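Equipment Review: Molik Two-Finger Gripper for Tabletop Handling
Istska Equipment Evaluation Office
August 27, 2024

Summary rating: 4 out of 5
Recommended for: light household items, training benches, assisted-living trials
Not recommended for: flat items without a raised edge, loads near the rated limit

The Molik is a two-finger electric gripper sold as a direct replacement for the Ameo gripper that many of our member sites already own. Istska purchased one unit at the regular price and used it for 6 weeks. The manufacturer did not supply equipment or support for this review.

Installation

The gripper attaches to a standard wrist flange with four screws. The adapter ring was included and fit without modification. Our staff completed the mechanical work in under half an hour. Configuration took longer. The setup software asks for the tool weight and center point on two separate pages, and the values entered on the first page are discarded if the second is left open too long. The manual does not mention this.

The printed manual is brief and clear on safety stops. The section on grip force settings refers the reader to a table that was missing from our copy. A corrected file was sent one business day after we requested it.

Test procedure

All trials were run on the same arm, with the same controller and at the same travel speed. The operator was asked to pick up a household item, move it to a marked position and release it upright. We recorded 744 attempts with the Molik and repeated the cup portion of the program with the Ameo. A trial was counted as failed if the item was dropped, tipped over or visibly bent.

Results

Lightweight cups were the strongest category. The long, narrow fingers can be brought in low beside a cup without disturbing a plate set close to it, a task for which the wider Ameo fingers required a second approach in many trials. Force control at the low end is steady, and thin plastic was not deformed at the two lowest settings.

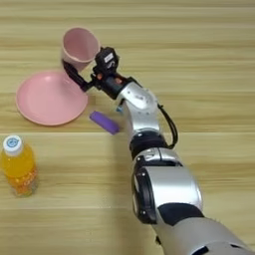
The gripper at the pink cup, with the matching plate and a bottle of orange drink also on the table.

Plates remain difficult. A raised rim gives the fingers something to hold, but the angle of approach must be set by hand, and small errors cause the plate to slide. Filled bottles were lifted reliably when held near the middle. When held by the cap, they swung during travel, and we advise against this grip.

Cable routing deserves attention. The supplied cable is generous in length and must be given enough slack at the wrist to allow full rotation. We would have preferred a second clip in the box.

Noise is low. The fingers open and close with a short click that operators found useful as a signal.

Comparison with the Ameo

The Ameo closes faster and tolerates heavier items. Its replacement pads are also easier to obtain. The Molik is the better choice where objects stand close together or are easily crushed. Sites using the Amrani controller should note that the Molik requires a firmware update before force readings appear on the main display.

Availability

Molik has announced a revised pad set for October. Istska will test the new pads on plates and add the results to this page.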